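Overlocker skips stitches on knit fabric
Ticket 616, opened by Najwa Azar
Status: waiting for customer

Wednesday, Najwa Azar
My Gollow overlocker makes skipped stitches when I sew the side seams of a viscose jersey top. On cotton it sews well. I have changed the needles and threaded all again from the beginning, but the left needle still misses every few centimetres. The machine has sewn more than 32 garments.

Reply, Jean Leckie
Thank you for the clear explanation. Which needles did you put in? For jersey we advise ballpoint, size 80. Please also push both needles fully up before you tighten the screws. 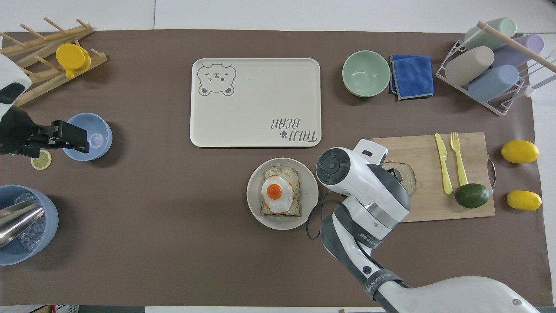

Second reply, Najwa Azar
They were universal needles, size 90. I have now put in ballpoint 80. The long seam is good, but there are still two skips where the sleeve joins. Differential feed is at 1.3. Should I make it higher?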